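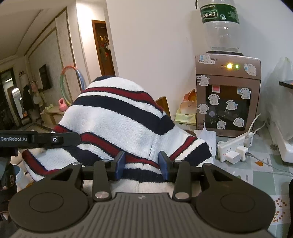 Striped knit sweater in white, navy and red.

About Stitby

Stitby is a nonprofit victim services office in the Bukesau section of the city. We work with people who have been robbed, burglarized, assaulted or cheated out of money, and with their families. Our services are free. You do not need to have filed a police report to talk to us, and you do not need to show identification.

We are not part of the police department or the district attorney's office. We talk to both regularly, but nothing you tell us is passed along without your written permission, except where state law requires it.

How we started

Stitby opened in two rooms above a pharmacy on Podel Avenue. Tarek El-Sayed, our executive director, was working as a court interpreter and kept meeting people who had missed the deadline for state victim compensation. Some had never heard there was such a thing. He and Suqin Bai, then a hospital social worker, began holding a help desk in the pharmacy's waiting area two evenings a month, filling out claim forms by hand.

The help desk became an office after the Tan Foundation gave us a first grant covering rent and one salary. We moved to our present location on the ground floor four years later. The old rooms had 22 stairs and no elevator, which was a problem for a lot of the people we were trying to reach.

What we do

Compensation claims. We help you apply to the state for medical bills, lost wages, funeral costs and, in some cases, replacement of eyeglasses, hearing aids or cash taken in a robbery. Last year we filed 799 claims. If a claim is denied, we can help you appeal within 30 days of the denial letter.

Lock and door repair. If your home was broken into, or your keys were stolen, we can arrange a new lock cylinder, a chain or a door viewer. Renters should call us before paying a locksmith. Many of these repairs are the landlord's responsibility, and we will write to the landlord for you.

Court accompaniment. An advocate can go with you to the precinct, the grand jury or a hearing. Please give us two working days' notice when you can.

Scam recovery. We help with bank disputes, credit freezes and replacement documents. In the past couple of years most of these cases have involved phone calls from someone claiming to be a grandchild, a utility company or a government office. We cannot promise that money will be recovered. Gift card and wire payments are especially hard to get back.

Counseling. We offer up to 12 sessions with a licensed counselor. Groups meet at the office in the early evening, in English and Spanish. There is a Mandarin group at the Podel Avenue library branch.

What we do not do

We do not investigate crimes, give legal advice in criminal cases or provide emergency shelter. If you need shelter, we will call the placement line with you and stay on until you have an answer. In an emergency, call 911.

Who works here

Tarek El-Sayed, executive director. Oversees the office and handles claim appeals.

Suqin Bai, director of counseling. Supervises the counseling staff and runs the Mandarin group.

Emiliano Lozano, senior advocate. Court accompaniment and contact with the precinct. Emiliano was a Stitby client before he joined the staff.

Zhiqiang Liang, home safety coordinator. Lock repairs, landlord letters and apartment visits.

Jianguo Zou, finance and intake manager. If you call before noon, he is usually the one who picks up.

We also have student interns from September through May. Interns do not handle counseling and do not open case files on their own.

Who we serve

Anyone who lives or works in Bukesau, or who was the victim of a crime here. Since opening we have worked with more than 4000 people. A large share of them are over 60 and live alone, so we make home visits for anyone who has trouble getting to the office. Staff on home visits carry a photo ID with the Stitby name on it. We never ask for bank account numbers at the door, and we never ask for payment. If someone using our name does either, close the door and call us.

Funding

Our money comes from a state victim assistance contract, the Tan Foundation, the city council's discretionary fund and individual donors. The state contract pays for claims work and advocates only. Lock repairs are paid for entirely by donations, and in July, when that fund tends to run low, there may be a wait.

Annual reports and tax filings are kept at the front desk and can be mailed on request.

Visiting us

The office is open from 9 a.m. to 6 p.m. on weekdays. Walk-ins are seen until 4 p.m. The entrance is on the side street, next to the laundromat, and has a ramp. Bring any letters, receipts or police paperwork you have. If you have none, come anyway and we will request copies.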